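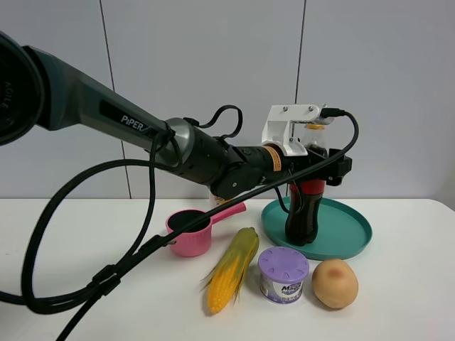

Handout 9: Cable Snags and Unplanned Stops
Neden Robotics Short Course, instructor Gillespie Moncrieff
Revised July 20, 2018

Read before the lab session. Bring your copy of the Temcombe stop checklist.

1. The fault

During a pick-and-place run at Temcombe, the arm lifted a bottle, started its move, and stopped short with joint 2 over its torque limit. A loop of cable had caught on the wrist. The operator, Murdo Yule, cleared the error from the keyboard and sent the arm home. The loop pulled tight and the gripper connector came partly out. The gripper lost power and dropped the bottle.

The stop itself was correct. The mistake was restarting with the cable still caught.

Look at the cable that plugs into the gripper mount. It makes a wide loop and comes back across the front of the arm. Heavier cables hang in large loops over the table. Any of these can catch when the wrist turns.

2. Setting the table

Run the first test with the arm out of the way and the objects in their marked spots. Tall objects matter most for cable clearance. On this table those are the cola bottle on the teal tray and the shampoo bottle near the back edge. The corn and potato are low, but a hanging loop can still drag them. 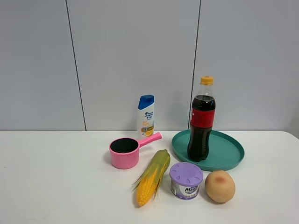
3. What the wrist camera misses

The operator was watching only the wrist view. It shows the fingers and the table ahead of them. The cables behind the wrist are out of view, and so is most of what stands on the tray. A clear wrist view doesn't mean the arm is free to move. Keep the fixed view open too, and look at the arm itself before any restart.

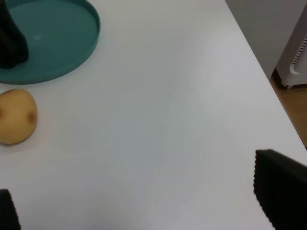

4. After an unplanned stop

Press the stop button. Don't clear the error yet.
Support the arm by hand before cutting power to the joints.
Follow each cable from the base to the gripper.
Free the loop and check that the connector is fully seated.
Turn the wrist 90 degrees each way at low speed.
Write the stop in the Cokau log, with the joint number.

5. For next time

Sketch a cable route for this arm with one clip point above the wrist. Mark where the slack goes when the wrist turns.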